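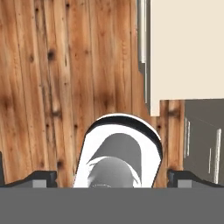
Slide 4. Simulated kitchen task: gripper open at a white, cup-like object.

Speaker notes, Vernia session, May 9, 2019
Presenter: Rattana Wongsuwan

Remind the audience that the fingers have not yet made contact at this point. Most household chores are decided in this last short approach.

Give the Greston figures: 567 simulated attempts, 336 completed. State plainly that these are not results from a real kitchen. The physical trials at Sandbridge began in February and cover 9 chores.

Our position is that machines cannot yet be left alone to clear a table. Refer questions on shop-floor work to Tipene Baxter.

Next slide.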